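Sorting the Beads: A Talk With Obed Tetteh

February 2018

Obed Tetteh has been restringing necklaces for 16 years, first as a favor to relatives and now as the larger part of what he does for a living. He works under the name Ziredero, out of the back half of a shop he shares with Adwoa Amissah, who sells cloth and ready-made jewelry in the front. People bring him things that have broken, or that have been sitting in a drawer since somebody died, and he tells them what can be saved.

He did not train for it. "My aunt had a necklace that broke at a wedding," he said. "Everybody was on the floor picking up beads. She gave them to me in an envelope and said I had small hands. I was not a child, I just have small hands."

It took him most of a weekend, and he strung it in the wrong order. She wore it anyway. He restrung it correctly a few years later and says she never mentioned the difference.

Most of the work, he said, is sorting. A customer will come in with several pieces stored together in one bag, and by the time they reach him the strands have worked themselves into each other. The small beads are the worst for this. A strand of large beads has some weight and will fall away if you lift it. A strand of tiny ones wraps around anything.

"You don't pull," he said. "If you pull, you have a broken one and a knot. I put it down flat and I look for the end. Sometimes the end is the clasp and sometimes it is only a bit of thread. Then I go from there, slowly, and if I get annoyed I go and do something else."

He works on a cloth, so that a bead that drops stays close to where it fell. He likes a plain one, because a pattern hides the small beads. For holding the pieces he uses whatever has a rim. Over the years that has meant baking pans, the lids of cookie tins and plastic boxes that came with something else in them. He has bought proper bead trays, the felt kind with channels, and given them away.

"The channels are for making new things, when you know what you want," he said. "I don't know yet what I have. I want one big floor and a wall around it."

A bright color at the bottom helps him too. Against red, he said, black beads and amber beads both show up, and so does blue. On gray felt the black ones disappear and he finds them later with his elbow.

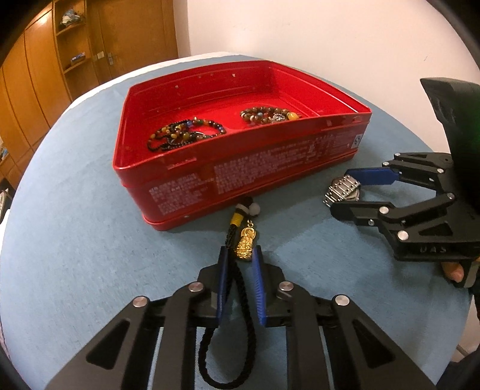

Adwoa Amissah thinks he spends too long at this stage, and that most people would be just as happy with a piece restrung in whatever order looks good. She has told him that a customer who leaves a bracelet for two weeks starts to wonder if it is lost. Her own rule in the front of the shop is that a repair should be priced before the person leaves, even if the price turns out to be wrong.

Tetteh does not disagree about the price. On the order he won't move. "If there is a yellow bead next to a charm, somebody put it next to the charm," he said. "Maybe they had a reason and maybe it was the last one in the dish. I put it back."

To keep track, he draws the piece in a school notebook before he cuts anything. The drawings are plain circles with a letter for the color and a cross where there is a knot. He has filled a good number of these notebooks and keeps them on a shelf over the sink, which Amissah says is the wrong place for paper.

The material he strings on depends on the weight. For small beads he uses a nylon thread called Karka, doubled and lightly waxed. For large glass or stone he prefers a coated wire, and for pendants and anything worn close to the neck he will often use a braided cord. Elastic he uses only if the customer asks. It is easy to put on and it gives out without warning, usually at the knot.

"People like elastic because there is no clasp," he said. "I tell them, fine, but I will see you again."

He charges by the strand, with a minimum. A simple bracelet is $16. The most he has charged for a single piece was $75, for a necklace with many short strands that met at both ends, which he would rather not do again. Untangling is included unless it runs past an hour.

Replacement beads are harder to come by than they used to be. He buys mixed lots from a seller called Ekpo when they have them, mostly for the ambers and browns, which are the colors people lose most often or at least ask for most often. An exact match is rare. He will show the customer the nearest thing he has, and if they don't like it he closes the gap and makes the piece one bead shorter.

Asked what people should do at home, he said to store each piece by itself, lying down, and to fasten the clasp first. A small paper envelope is enough. He does not care for hooks, because the thread stretches when it hangs. If something breaks, he wants all of it brought in, including the bits of old cord, since the cord tells him how thick the holes are.

He and Amissah held a mending afternoon at the shop last November and plan another one when the weather is better. People can bring a piece, use the table and borrow his tools. He asks only that they not bring the whole drawer.

"Bring two," he said. "Two is enough for an afternoon."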